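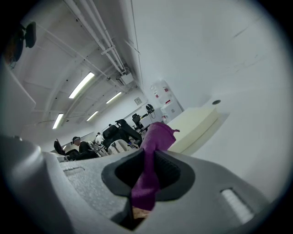 Yamila Ibarra, gripper notebook, 5th June

Back on the jaw comparison with the hand-held units. I've got the light gray Lurnow body going now with the black rubbery jaws in it, and so far I like it a lot more than I thought I would! The purple cloth is our standard nuisance item (thin, crumples if you look at it, hates being picked up by one fold) and the jaws pinch it good and tight, with the top end sticking up and flopping over to the right.

Camera side: the fisheye takes in nearly everything, ceiling lights included, and I can still see the cloth in the jaws plus the foam block on the table behind, so that's fine for me. Bautista wants exposure locked at 2000 because of those fluorescents. I'd leave it on auto until we've compared a few clips side by side, but he's stubborn and so am I, so we'll do both.

Pal controller is on firmware 1336, same as Pascual's bench. Force setting at 70 for all the cloth grabs. I tried going lower and the pinch felt mushy in the hand, going higher just made my thumb sore. Pascual says the Gitby jaws want a different number anyway, so please write down which jaws you had on when you log a setting (yes Ignacio, I mean you, I spent half the morning on run 657 trying to work out what it was).

Stuff I still want to try: the foam block with the same jaws, then cloth lying flat on the table, then cloth draped over the foam. Marwa has the Gitby set over in Retutthorpe and is bringing it back with the short screws. Don't touch the trigger spring before then, I finally have it how I want it.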